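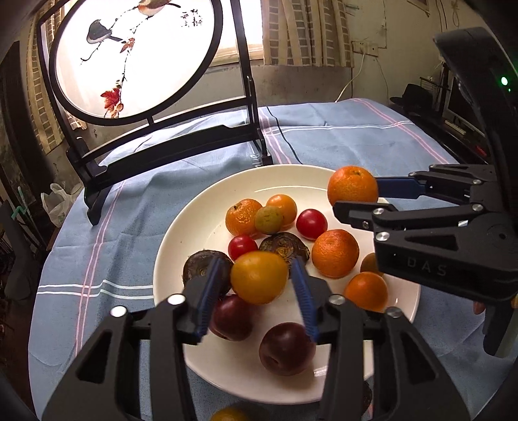

Mixed fruit on a large white plate, with cherry tomatoes among the oranges.

Brilmont doubts the fruit bowl claims

Household goods retailer Brilmont has questioned the claim that fruit piled on one plate gets eaten sooner. Supplier Skandgate makes the claim on the packaging of its Wolde serving plate. Brilmont asked 400 customers in November and only nine said they had noticed any change — hardly a revolution at the kitchen table. The retailer will stock the plate from the spring, without the slogan, and says it has yet to see Skandgate's own figures.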